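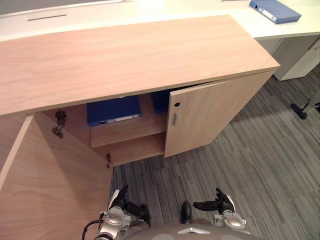 Veltby (Büroassistenzroboter)

Veltby ist ein humanoider Assistenzroboter für Büros und Archive, den die Firma Droltik nicht verkauft, sondern monatsweise vermietet. Ich pflege diesen Artikel in unserem kleinen Robotik-Lexikon, seit wir das Gerät selbst im Haus hatten, und schreibe deshalb stellenweise auch auf, was mir dabei aufgefallen ist (wer nur die Daten sucht, springt am besten gleich zu »Miete und Umfang«).

Aufbau

Der Veltby hat zwei Arme mit schwarzen, mehrfingrigen Händen, dazu Handgelenke und Unterarme in silbernem Metall. Der Rumpf steckt in einer rundlichen, dunkelgrauen Schale mit einem kleinen silbernen Winkel als Emblem. Ich finde ihn ja ganz hübsch, meine Kollegin nennt ihn »den Taucher«. Am linken Arm hängt ein schwarzes Kabel in einer Schlaufe heraus, und das ist für mich der unschönste Teil am ganzen Gerät – so etwas gehört nach innen!

Aufgaben

Gedacht ist der Veltby für die Arbeiten, die im Büro gern liegen bleiben: Schranktüren öffnen und schließen, Ordner herausnehmen und zurücklegen, Dinge vom Schreibtisch wegräumen. Das klingt nach wenig, hat es aber in sich. Bei einem niedrigen Schrank mit zwei Flügeltüren muss er von oben und vorn heran, die Türen stehen ihm dabei schnell im Weg, und eine nur halb geöffnete Tür verdeckt ihm leicht das, was dahinter liegt. Bügelgriffe liegen ihm nach meiner Erfahrung deutlich besser als flache Griffmulden. Abgeschlossene Schränke sind nicht vorgesehen, den Schlüssel dreht weiterhin ein Mensch um.

Bei liegenden Ordnern lohnt es sich übrigens, den Rücken nach außen zu drehen. Dann kommt er an das Griffloch und hat auch gleich das Etikett vor sich (vorausgesetzt, es steht etwas Lesbares drauf, meine Handschrift zählt leider nicht dazu).

Miete und Umfang

Die Grundmiete beträgt 390 Euro im Monat bei einer Mindestlaufzeit von neun Monaten. Enthalten sind die Einrichtung vor Ort und das Softwarepaket Saragih, mit dem man Schränke, Fächer und Ablageorte anlegt. In der Grundmiete lassen sich 17 Möbelstücke hinterlegen, für ein normales Büro reicht das locker. Wer mehr braucht, nimmt das Archivpaket Lunmont dazu, das einmalig 456 Euro kostet und auch Regalwände kennt.

Bewertung

Sutrisno Yeoh, der bei uns die Einrichtung gemacht hat, kam im August mit zwei Koffern und blieb bis halb sechs. Er hat geduldig jede Schranktür einzeln angelernt und mir nebenbei erklärt, weshalb ich die Rollen der Bürostühle lieber aus dem Fahrweg halten soll. Seine Einweisung war für mich der beste Teil des Pakets, das Handbuch dagegen ist mager und erwähnt Türscharniere mit keinem Wort.

Empfehlen würde ich den Veltby für Büros mit viel Papier und einheitlichen Möbeln. Bei bunt zusammengewürfelter Einrichtung dauert das Anlernen, da sollte man mit Droltik vorher über eine längere Einrichtungsphase sprechen.

Siehe auch: Droltik, Saragih (Software), Lunmont (Archivpaket)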